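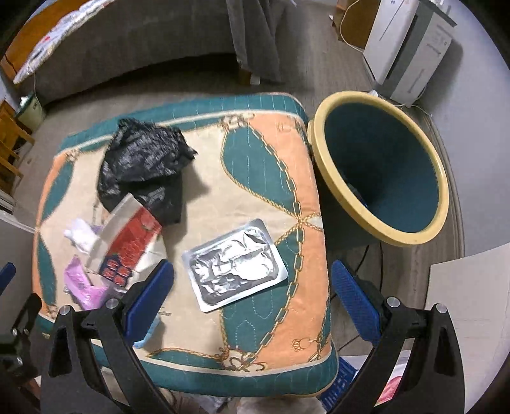 Courses > Robotics Laboratory > Handouts > Unit 14

Unit 14: Comparing Finger Pads on a Hand-Held Gripper

Last updated: September

Print this page | E-mail this page

Purpose. Students will compare two sets of finger pads, the Onier textured pad and the Sawatzky smooth pad, on the same two-finger hand-held gripper. Household waste is used as the test material. Thin film, foil and tissue bend under load and show differences that rigid blocks do not.

Procedure. Fit the first set of pads and check that both faces meet evenly when the fingers close. Start the Cukatar recorder before the gripper enters the work area. Pick up one item at a time, lift it clear of the surface, and release it over the wastebasket. Each student completes 14 trials per set. Do not flatten or fold items between trials.

Recording. Enter each trial on form 2726 as held, slipped or missed. A slip is any visible movement of the item between the pads after lifting. Note whether the item was taken by an edge or by a fold.

Analysis. The Wordale archive holds over 1000 trials from earlier terms. Compare your slip rate for foil and for plastic film with the archive values, and discuss any difference in one page. Forms are due at the start of the next laboratory period.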